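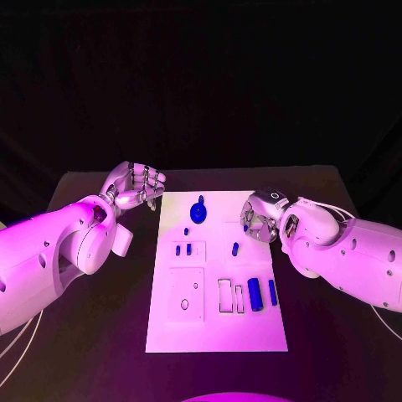 The Hakala open day was a public demonstration of the two-armed Rimer robot, held on 2018-02-18 by the Birimon workshop. It is remembered mainly for the gap between its billing and its content. Publicity promised "human dexterity"; visitors were shown a board of blue pegs and cylinders, with outlined places for them, and two jointed metal hands.

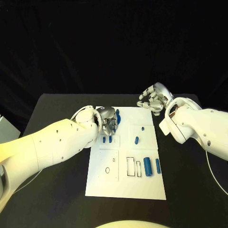 Organiser Jarmo Kallio listed 43 visitors and 8 sessions. No success rate was published, then or later, and it is unclear how far the arms worked without an operator — Kallio called them "largely independent" and did not elaborate. Sunil Gazi, reviewing the day for Wamamance, argued that a board laid out in advance says little about untidy kitchens. A second open day, planned for September, was cancelled.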